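Batico stacking tub, grey lid
Sold by Fornine
Pack of 4
In stock

I've been selling storage of one sort or another for years and I still get a bit giddy when a good plain tub comes in. The Batico is a good plain tub! It has straight sides, a lid that clips down at both ends and a lip you can get your fingers under when your hands are full of other things (mine always are). I took a pack home in January to try them before ordering any for the shop, and they never came back.

At my house they've ended up doing all the dull jobs. There's one for batteries and bulbs, one for string and tape, and one for the cables I keep promising to sort through. The last one lives under the sink with the cloths in it. They stack neatly with the lids on, and they nest inside each other with the lids off, so the spares take up hardly any space in the cupboard.

I'd say go no higher than 4 in a stack if you're filling them with heavy bits. Mine were fine at that height with tools in. Anything taller and I found I was forever lifting the whole lot down to get at the bottom one, and then I stopped bothering and just left things on the side.
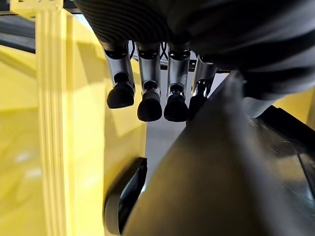
Can I buy the lids on their own?
Spare lids come in packs of 2 and fit every Batico tub we've sold. Add them to your basket from the spares page and they'll go in the same parcel as your tubs.

A word on washing. Warm water and a drop of washing-up liquid does it, and I leave them upside down on the rack overnight. I did put one through the dishwasher by mistake and the lid went slightly bowed, so I'd keep them out of there. Labels peel off cleanly if you don't leave them on for ages. If you do, a bit of cooking oil on kitchen paper shifts the gummy stuff.

We also stock the Nivumico, which has a hinged lid and costs a little more. I like it for things you're in and out of all day, like pegs or dog treats, but it doesn't nest, and for the back of a cupboard I'd still pick the Batico.

Weight, each tub with lid: 400 g
Colour: clear with grey lid
Delivery: up to 7 working days
Returns: unused, with the lids, in the box they came in

Page updated Sep 24, 2020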